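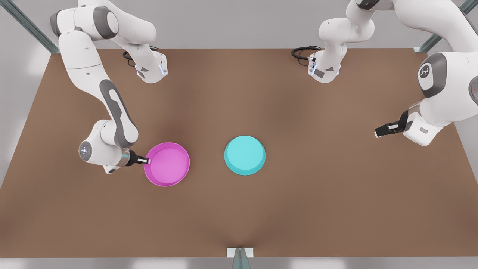 Pink bowl and cyan bowl on the brown tabletop

Home - Kitchen - Ask - Sign in

Posted in September by Mastum

Turmeric stains in plastic mixing bowls, any ideas?

I made a big curry on Monday and mixed the marinade in my favourite plastic bowl, like a fool. It's now got a yellow tidemark halfway up. I've washed it 2 times with ordinary washing up liquid and all I've got is a yellow sponge. I'd rather not bin it - it was part of a set and I can't find the same size anywhere!

Escobar
Bicarb. Mix it with a splash of water till it's like toothpaste, smear it on and leave it for about 20 minutes, then rub with a soft cloth. Don't use a scourer, you'll scratch it and the next curry will stain even worse. After that I stick mine on the windowsill for a day or 2, as sunlight fades turmeric really well (even the weak stuff we get up here). 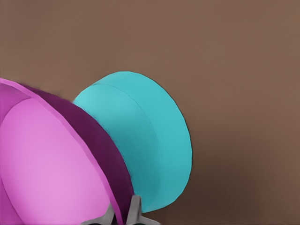
Filed under: Bowls and Tubs

Dimusix
what escobar said about the sun. I just use the garden table

Ita
I gave up and keep one ugly bowl for anything with turmeric in it. Cost me 100 pence at a car boot sale and I don't care what colour it goes. Glass is better if you've got the cupboard space - I haven't.

Comments

Works on lunchboxes too, did three this morning.

Does it shift tomato as well?

Mastum: Windowsill it is then, thanks all. Will try the bicarb tonight.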